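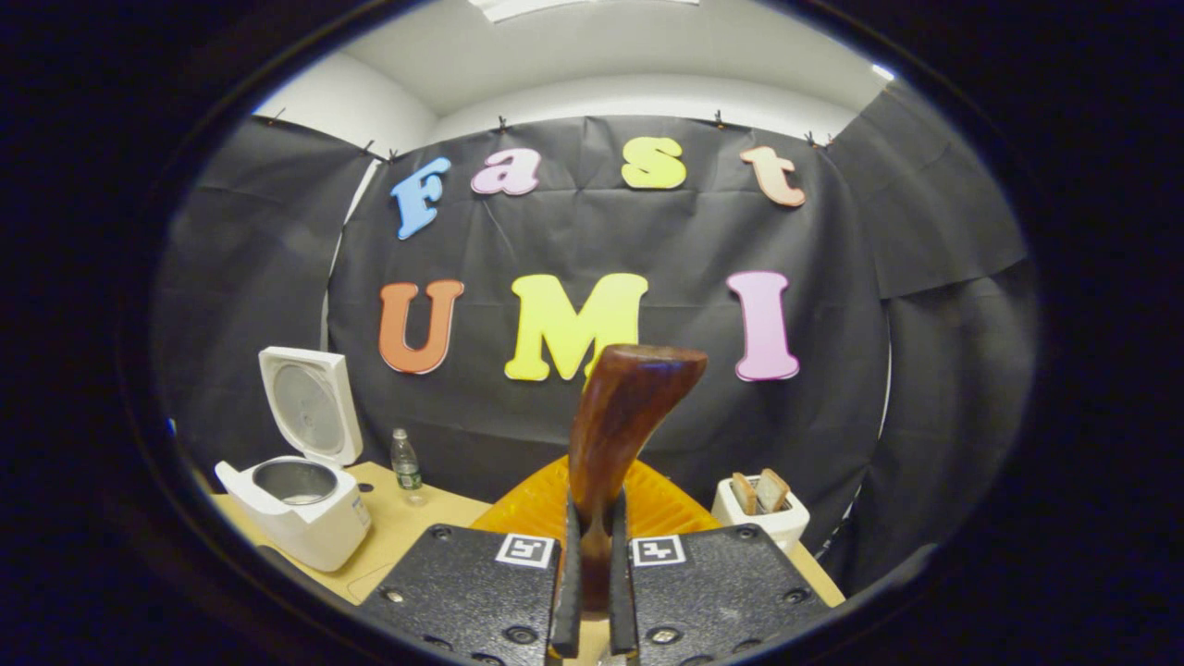 The work this period concerned the grasp-pose estimator for thin household tools, tested on data recorded with the hand-held gripper. Two changes were made to the method. First, finger opening is now computed from the small square markers, one on each pad, and no longer from a fixed calibration table. Second, the contact point is estimated separately from the tool axis. Glossy wooden handles, such as the reddish-brown one held between the black fingers with the rice cooker and toaster behind it, remain the hardest class, as the handle curves and widens away from the contact point and the axis fit follows the wide end.

Data collection at the Drindstead site closed in May with 4000 demonstrations accepted. Of these, 1000 were held back for evaluation and 500 were labeled by hand by Babak Rostami and Abelardo Sepúlveda. Labels were checked by Bahman Parsa before use.

On the labeled set, separating the two estimates lowered the median axis error for curved handles. Straight handles showed no measurable change. The opening estimate was stable except where a marker was partly hidden by the held object – in those segments the value is now interpolated and flagged.

The policy trained on the revised labels has been run on the Haria arm for 3 of the planned tasks. Results are not yet reported because the trial order was not randomized in the first session. Kamran Jalali is repeating that session with the order fixed in advance.

Open items:
Axis fit for handles with a flattened end – a piecewise model is under test.
Transfer of the accepted data to Carnard – waiting on storage.
Replacement finger pads from Shokri – ordered, not received.

No change to the budget is requested. The next report will cover the repeated trials and the piecewise model.

Kamran Bagheri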